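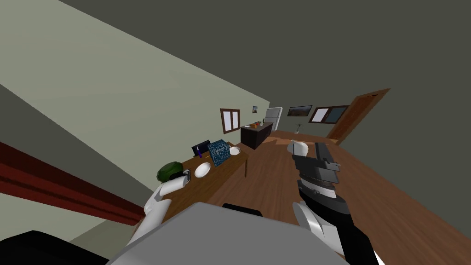

A green, vegetable-like object at the edge of the table, against a pale green wall. Rendering.

Seidu Nyarko sells vegetables from a stall in Nulach three mornings a week, and for most of the winter what he sells is brassicas. Kale, cabbage, sprouts, and more broccoli than anything else. He has 7 acres on the road toward Halent and has farmed them since he left a job in freight.

"People think of broccoli as a summer thing because that's when they grill it," he says. "It hates summer. Give it a hot week in the wrong month and it goes to flower on you."

We talked in his packing shed on 1/23/26, a cold Friday, while he trimmed stems for the next day. He had sold 299 heads the Saturday before, his best January market so far. In a slow week he might sell half that.

The trouble with winter broccoli, Nyarko says, is that customers want it to look like the supermarket kind. His heads are smaller and sometimes have a purple tint on top from the cold. He used to explain this to every person who asked. Now he has a sign.

"The purple cooks out. It's the same plant. The cold ones are sweeter, if you ask me, but I gave up arguing about it. I wrote it on a card and put the card by the scale."

He plants in stages. The first seedlings go out in late summer, 1,000 of them, and he expects to lose a good number to caterpillars and pigeons. Last fall he got 658 heads he could sell from that planting. The rest were eaten, bolted, or came up too small to bother with. He fed some of those to a neighbor's hens and took the others home.

I asked if he had thought about covering the beds.

"I have netting on half. The netting costs money and it blows off. You go out at six in the morning and it's in the hedge."

Part of what he grows goes to Xaba, a small restaurant two streets from the market. The cook there is Thaddäus Bachmann, who buys the stems as well as the heads. He came by the shed to pick up two crates while we were talking and stayed longer than he meant to.

"Most people throw away the best part," Bachmann said. "You peel the stem, you slice it thin, you salt it and leave it for an hour. Then lemon and oil. We put it on the menu as a salad and I don't say what it is until they've finished."

For the heads, he prefers a very hot pan and no water. He cuts them in thick slices through the stem so they stay flat, and leaves them alone until one side is almost black. Boiling is fine for soup, he said, but then you should boil it properly and keep the water.

Nyarko eats his with rice, groundnuts and a lot of pepper. He said his children will eat it that way and no other way.

He is less sure about the coming season. Seed has gone up, and the market is changing its stall layout in February, which may put him at the far end by the parking lot. He was offered a place in a delivery box scheme called Fundetness and turned it down, because they wanted every head the same weight.

"I can't promise that. I can promise it was cut yesterday."

How should people store it? Unwashed, he says, in a bag left open, in the coldest part of the fridge. It will keep for a week, though he thinks you should eat it in three days. If it goes limp, cut a slice off the bottom and stand it in a glass of cold water overnight.

And if it turns yellow?

"Then you waited too long. Make soup."

The Nulach market runs Tuesday, Thursday and Saturday until noon. Nyarko usually sells out of sprouts first.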